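Quilted clothing

Quilted clothing is clothing made from two or more layers of cloth with a soft filling held between them by lines of stitching. The stitching keeps the filling from sliding down inside the garment and divides it into channels, squares or diamonds. Quilted garments are worn mainly for warmth, though padded cloth has also served as protection in fighting and in sport.

History

Padded and stitched garments have been made in many parts of Asia, Europe and North Africa for centuries. In medieval Europe, foot soldiers wore thick quilted coats stuffed with wool, rags or raw cotton, either alone or under mail. Similar coats were worn by horsemen in Central Asia and India. By the 1700s, quilted petticoats and waistcoats were common household items in Britain and its American colonies, and many were stitched at home.

Down-filled outdoor jackets came into general use in the 20th century. Early models were sold to hunters, climbers and people working in very cold places. They became ordinary street wear in the 1970s, when ski clothing began to be worn away from the slopes.

Construction

A modern quilted jacket has 3 main parts: the shell, the fill and the lining. The shell is usually nylon or polyester woven tightly enough to keep wind out and fill in. The lining is often a lighter cloth, sometimes in a second color that shows at the collar or cuffs.

There are two usual ways of joining the layers. In sewn-through quilting, the needle passes through shell, fill and lining together. It is cheap and gives a light, flexible garment, but warmth is lost along each seam where the layers meet. In box-wall quilting, thin strips of cloth stand between shell and lining so that the fill keeps its full depth. Box-wall garments are warmer and heavier, and they cost more to make.

Most jackets close with a zipper, snaps or both.
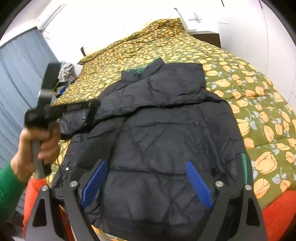

Fill materials

Down is the soft undercoat of ducks and geese. It traps a great deal of air for its weight and can be packed small. It loses most of its warmth when soaked and dries slowly. Down is graded by fill power, a measure of how much space a given weight takes up after being compressed and released.

Polyester fiber is the most common synthetic fill. It is bulkier than down of the same warmth but keeps more of its loft when wet and is easier to wash. Wool and cotton batting are still used, mostly in vests, work jackets and traditional dress.

Regional production

Before factory production, quilting was often a winter trade. In the town of Virstead, farm families made padded vests for a local dealer, who supplied the cloth and paid by the piece. The Claeys mill at Clornon later took over much of this work and ran 11 quilting machines at its peak. The mill stopped making clothing when cheaper imports arrived, and turned to mattress covers. A smaller workshop, Drarkent, still makes wool-filled vests in the older diamond pattern - a style known locally as "field quilting." As of January 2018 it sold them in 3 weights.

Care

Washing instructions depend on the fill. Down garments are generally washed on a gentle cycle with a mild soap and tumble dried on low heat until no damp clumps are left. Drying can take several hours. Polyester-filled garments can usually be washed with other clothes, but high heat can flatten the fibers for good.

Quilted garments keep their loft longest when stored loosely. Long periods in a tight sack or vacuum bag can crush the fill. Small tears in a nylon shell may be closed with adhesive repair tape, and larger ones are sewn and then sealed.

See also

Batting
Gambeson
Sleeping bag
Trapunto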